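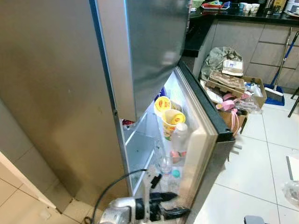 Figure 3. A household fridge with the lower door open, showing drinks containers alongside smaller items.

3.2 What people think they have in

I'll admit I went into this part of the study expecting people to be rather good at it. We asked households in Plonutcombe and Erville to write down, from memory, everything in their fridge, and then to go and check. The gap was bigger than I'd have guessed. Milk, butter and cheese were nearly always remembered. Sauces and half-used jars were nearly always missed, and so were single drinks that had been put away for later (Figure 3 gives a flavour of the sort of shelf I mean).

We sent out 300 diaries and got 1165 usable shopping trips back from them, which pleased me no end. Trips made without a list were the ones where people bought something they already had – mustard, very often. I've left out trips under 60 pence, as these were mostly a single carrier bag or a bread roll eaten on the way home.

Erville households shopped more often and bought less each time. I had put this down to the Wednesday market, but the same pattern shows up in Edine, where there isn't one. Mishra, the corner shop most of our Plonutcombe families use, shuts early in October, and a few diaries grumble about it at length. I haven't tried to correct for that. Freezers are dealt with separately in the next section.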